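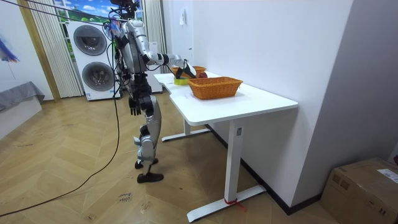

One reader of the earlier page on boundaries wrote in to say that she had kept a diary of her partner's behaviour for more than 40 weeks and that a housing officer still could not use it, as the entries held feelings but few dates and no exact words. The method below is meant to produce a record that other people can work from.

Keeping a record of controlling behaviour

Before you start

If you are in immediate danger, call the emergency services. Do not keep a record if having it found would put you at greater risk. A support worker can keep notes on your behalf.

Step 1. Choose where to keep it

Use a place the other person cannot open. A shared tablet, a family cloud account or a phone with a known passcode is unsuitable. A new email account, opened on a library computer and never signed into at home, will do. A paper notebook can be left at work or with a friend.

Step 2. Write one entry per incident

Each entry should have the following, in this order:
Date and time, or the nearest you can give
Place
What was said, in the words used
What was done
Who else was there or could hear
What you did next

Put your own feelings on a separate line at the end. They matter, particularly where the behaviour is emotional and leaves no visible mark, but they should be easy to tell apart from the events.

Step 3. Write soon after

Aim for the same day. If you are writing later, say so: "Written Monday, about the previous evening." Do not go back and improve old entries. Add a new one headed "Correction" and leave the first as it stands.

Step 4. Keep messages whole

Save the full thread, including your own replies. A screenshot should show the sender and the time. Name the files by date. Long threads can be exported as a single file; check that it opens before you rely on it.

Step 5. Note the small things

Money checked, calls timed, visits cancelled, silence lasting days. A single entry of this kind may look slight. Use the same wording for the same behaviour each time so that repeats can be found.

Step 6. Make a summary

After 8 weeks or so of entries, write 2 pages at most. List each type of behaviour, the first and latest dates, and one entry that shows it clearly. Give the summary first when you speak to an adviser, and offer the full record if asked.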